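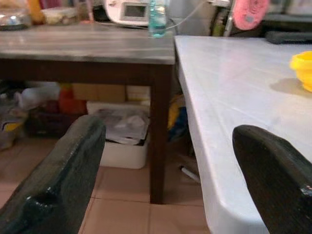

Cuaderno de pinzas, segunda entrega

12 de agosto de 2018

¡Hola otra vez! En el boletín anterior prometí contaros cómo iba la comparación entre las almohadillas Droteo y las Zindetti, y se me ha ido alargando porque cada vez que creía tenerlo claro cambiaba de opinión (los que me leéis desde marzo ya sabéis de qué pie cojeo). Resumen para impacientes: me quedo con las Droteo, pero con un pero bastante gordo que explico más abajo.

Primero, las reglas del juego. Hice 200 agarres con cada juego, misma fuerza, misma velocidad de cierre y el mismo controlador Sampaio en los dos brazos. Nada de retocar parámetros a mitad de tanda, que es la trampa en la que caigo siempre. Los objetos eran los de cualquier cocina: botellas, tarros, bolsas, cubiertos. Las bolsas son mi obsesión, lo reconozco, ¡un cubo lo coge cualquiera!

Con las Droteo fallé 15 veces. La mayoría con bolsas finas, que se escurren hacia la punta cuando el dedo no entra bien recto. Con las Zindetti dejé de apuntar los fallos por separado cuando vi que casi todos eran el mismo: la goma es más dura, se agarra de maravilla a un mango y luego patina en cuanto hay plástico arrugado de por medio. Para cubiertos y utensilios largos, eso sí, me gustan más.

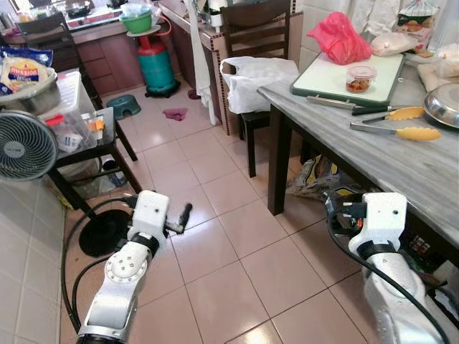
Los dos brazos junto a la mesa de mármol gris, con el dedo de la pinza izquierda apuntando hacia el centro del suelo.

Ahora las cámaras, que me lo habéis preguntado varios. Sigo usando una en la muñeca y otra en la cabeza, y cada vez estoy más convencido de que no compiten entre sí. La de muñeca me da el último tramo, cuando los dedos ya están encima del objeto y lo único que importa es el hueco que queda entre ellos. La de cabeza me sirve para planificar y para enterarme de que un codo va directo al canto de la mesa (me ha pasado más de lo que quiero admitir). Probé a trabajar una tarde entera solo con la de muñeca y fue un suplicio, todo el rato girando el brazo para saber dónde estaba el otro.

Y los cables, ay, los cables. El soporte Brarkton que compré para recogerlos pesa 525 gramos y se nota muchísimo en los giros rápidos, así que lo he desmontado y he vuelto a los bucles sueltos de toda la vida. Feos, sí, pero el brazo respira. Si alguien ha encontrado una guía ligera que aguante el giro completo de muñeca, que me escriba, por favor.

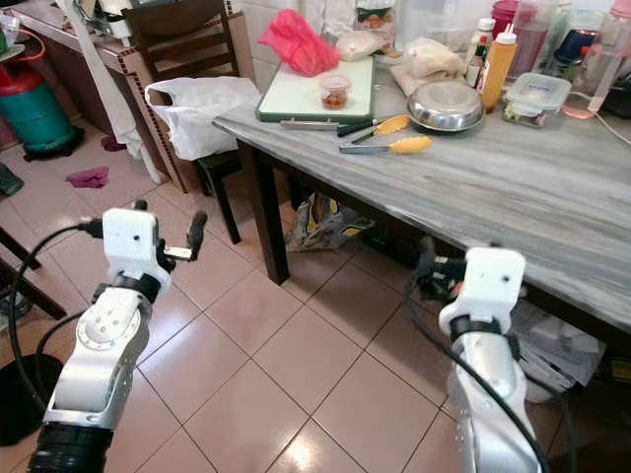 Los cables negros en bucle, y al fondo la tabla con el cuchillo y las pinzas de cocina de puntas amarillas.

Vamos con el pero. Las almohadillas Droteo se gastan rápido. El borde redondeado coge brillo y, a partir de ahí, el agarre baja poco a poco, tan despacio que uno le echa la culpa a la calibración. Yo perdí 2 días recalibrando las cámaras antes de cambiar las gomas y ver que todo volvía a su sitio. Mi consejo es tener un juego de repuesto en el cajón y apuntar la fecha de cada cambio.

Para el próximo número quiero repetir la prueba de las bolsas cerrando a menos velocidad, y de paso mezclar: Droteo en un brazo y Zindetti en el otro. Si tenéis algún objeto especialmente odioso que queráis que meta en la lista, contestad a este correo y lo añado.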